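Is It Really Juice? How to Read a Drink Label Without Being Fooled

By Vija Dzene

Go to the drinks aisle in any supermarket and look at the orange ones. Some have a picture of a whole orange with a green leaf on it. Some have slices. Some have a splash, as if the orange jumped into the bottle by itself. The pictures all seem to say the same thing: oranges are in here.

Are they? Maybe. I would not bet my lunch on it until I had turned the bottle around.

The front and the back

A drink label has two jobs. The front wants you to pick the bottle up. It is an advertisement, and somebody was paid to draw it. The back (or the side, on a small bottle) has the facts, usually in tiny letters. Laws in many countries say what has to be printed there. Those laws are not the same everywhere, so a drink from one country can have a different sort of label from a drink made in another.

So if you want to know what you are drinking, skip the front. Look for the ingredients list.

The ingredients list has an order

In the United States and many other places, ingredients go in order of weight. Whatever there is most of comes first. Whatever there is least of comes near the end.

Say you find a list like this one:

Water, sugar, orange juice from concentrate, citric acid, natural flavor, color.

What is the drink mostly made of? Water. What comes after that? Sugar. The orange juice is in third place, and the list on its own doesn't tell you how far behind it is. It could be a close third or a very distant one.

To find out, look for a percentage. In the United States, a drink that shows fruit or says it has juice in it has to tell you how much juice there is. You might see "contains 10% juice." Ten percent means ten parts out of every hundred. If you poured that drink into ten equal cups and could somehow pull all the juice into one place, it would fill one cup. The other nine would be water, sugar and the rest.

That doesn't make it poison. It makes it a sweet drink with a bit of juice in it, and you should know that when you choose it.

Words that sound better than they are

I keep a list of words that make me suspicious. A few of them:

"Drink," "cocktail," "punch" or "-ade." These are often used when the bottle holds something other than plain juice. Lemonade is the one everybody knows. Even homemade lemonade is mostly water, or you wouldn't be able to swallow it.

"Made with real fruit." How much real fruit? One squeeze in a giant tank is real fruit too. The words don't say.

"Natural flavor." This means the flavor started out in a plant or an animal. It does not have to mean somebody squeezed an orange.

"No added sugar." This one can be perfectly true and still leave you with a sweet drink. Fruit juice has plenty of sugar of its own.

"From concentrate." I used to be very suspicious of this, and I have calmed down. It means water was taken out of the juice, which makes it smaller and easier to ship, and water was put back later. If the label says 100% juice from concentrate, it really is juice.

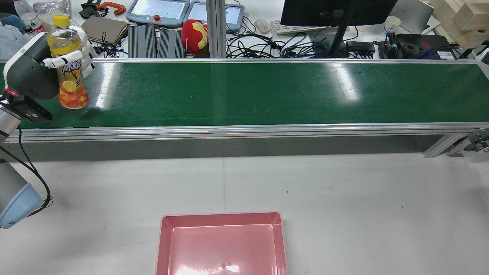
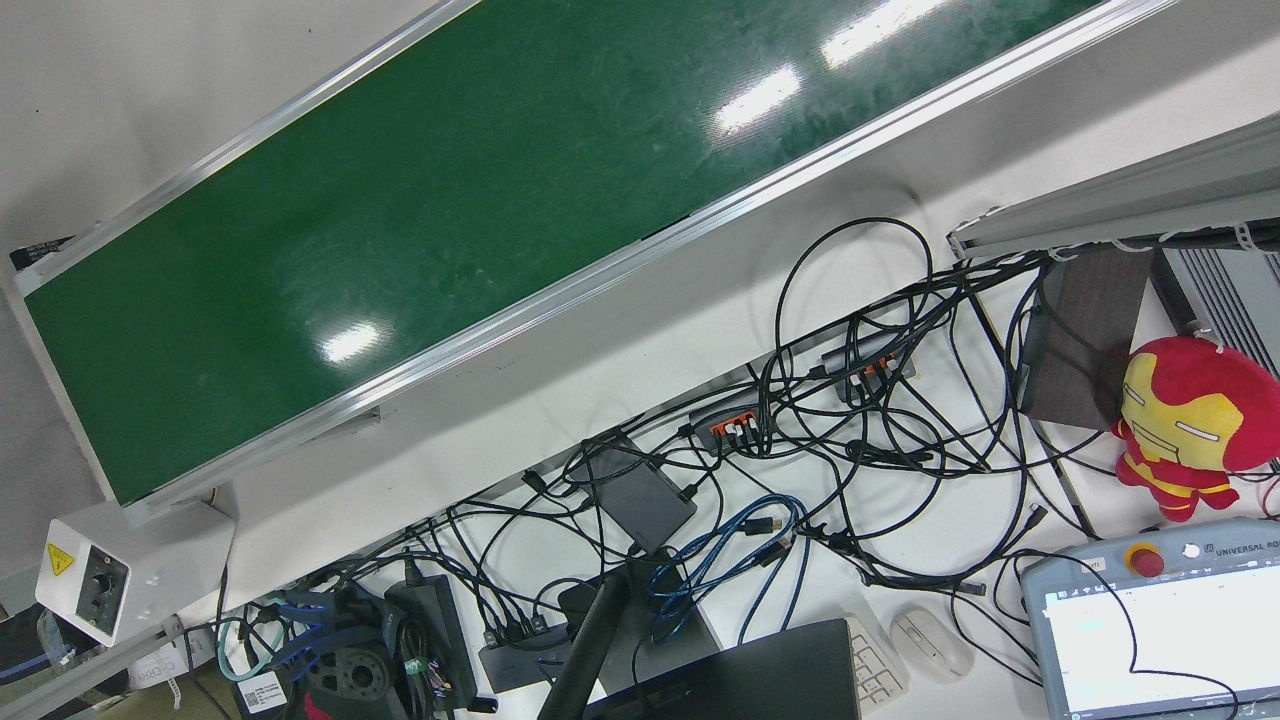
What about the color?

People trust color more than they should. If a drink is orange, our brains say "orange" before our tongues get a turn. Color can come from the fruit. It can also come from carrots, from a plant substance called beta-carotene, or from a dye made in a factory. You can't tell which by staring at the bottle. Back to the list again.

Cloudiness is no better as a clue. Real orange juice is cloudy from tiny bits of fruit floating in it, but companies can add ingredients that make a drink look cloudy. Clear isn't always a sign of a fake either. Plenty of apple juice is clear after it has been filtered, and it is still apple juice.

My neighbor Kęstutis Ozoliņš told me he could always taste the difference. I said all right, close your eyes. I gave him 2 cups, one of plain orange juice and one of an orange drink, and he got it right. Then he wanted me to write that he has a gifted tongue. He had a fifty-fifty chance with his eyes shut, so I am not going to write that. One lucky guess and one real skill look exactly the same if you only test once.

Try it yourself

You'll need 3 orange drinks with different labels, some matching cups, a helper, and a sheet of paper. Ask a grown-up first, and check that nobody tasting is allergic to anything on the labels.

Before you taste, look only at the fronts. Write down which drink you think has the most juice. Now turn the bottles around and write down the real percentages. If you can't find one, write "not found" and don't make a number up.

For the tasting, your helper pours small amounts into the cups in secret and marks the bottoms. Close your eyes, taste, and put them in order from most juice to least. Do it several times, with the cups mixed up each round. Did you get the same order every time?

If your results are a mess, keep them. A messy result might mean that tasting is harder than people think, or that your drinks were too much alike.

One more number to check

Labels in the United States also give a serving size. All the sugar and calorie numbers on the panel may be for one serving, and some bottles hold more than one. If a serving has 10 grams of sugar and the bottle holds 3 servings, drinking the whole thing gives you 30 grams. Many labels now show both numbers side by side. Some don't, and then you have to do the multiplying on your own.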